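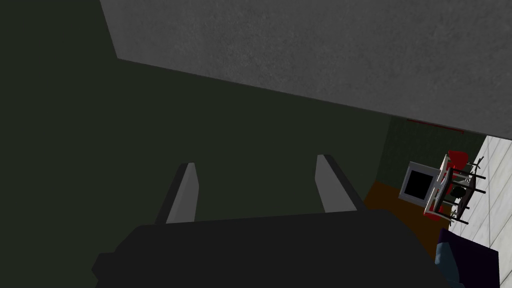 Speaker notes: Running a small-town archive on a small-town budget
Last updated: July

Opening (keep to two minutes)

Thank the hosts. Say who I am: Ute Hagedorn, archivist for the town of Rutberg, part-time. Before that I worked in the parts office at Oltmanns, so I came to this from filing invoices and learned the rest on the job.

Ask for a show of hands: who has a box at work that has never been opened? Wait for the hands. Then start.

What we had

The Rutberg collection was in the basement of the old school. 3593 items on the first list, made by my predecessor on index cards. The list covered papers and bound volumes. It left out the photographs and the maps, and anything rolled up.

Two problems. The cards were numbered by the order things came in, so the council minutes were spread over the whole room. And the basement was damp from fall to spring. Tell the story of the tax ledgers here — keep it short, people want to get to the practical part.

What we did first

We moved things before we cataloged them. Some of you will disagree, and there is time for that at the end. My view is that a good catalog of moldy paper is still a catalog of moldy paper.

The new room is on the second floor of the Grestov building. North side, no pipes overhead. Rent is paid by the town under the library line of the budget.

Say the part about shelving slowly. We bought used steel shelving from a shoe store that was closing. Check the load rating before you buy. Ours had no label, so we filled one bay with boxed paper and left it for 14 days before we trusted the rest.

Boxes

Most of the money went here. We bought 200 archival boxes in the first order, all one size. I would not do that again. Letter-size boxes are fine for correspondence and useless for building plans. Measure your largest items first, then order.

Labels: pencil on the folder, printed label on the short end of the box. No tape on anything you want to keep. No rubber bands — pass around the letter with the band stuck to it, in the plastic sleeve, and ask for it back.

The Faretti papers

This is the example people remember, so give it five minutes.

The Faretti family ran the bakery and the ice house. Their grandson offered us the business records on the condition that we take everything. Everything meant order books, wage slips, a trunk of Christmas cards, and letters in Italian that none of us could read.

We said yes and signed a deed of gift the same day. Stress the deed of gift. Without it you are storing someone else's property.

The order books are now the most requested thing we hold. School classes use them to see what a wedding cake cost. The letters are still waiting for a translator.

Opening hours

We open on Friday afternoons and by appointment. I tried evenings for one winter and got the same three visitors I get on Fridays.

Questions I usually get

Scanning: we scan on request only. The originals stay the record copy.

Software: a spreadsheet. One row per box, one column for the old card number. Keep the old number, people have cited it in print.

Throwing things out: yes, duplicates and blank forms. Write down what went and when.

If time is short, drop the opening hours section and go straight to questions. Handout is one page, by the door.

Contact: Ute Hagedorn, Rutberg Town Archive | © Rutberg Town Archive | Back to top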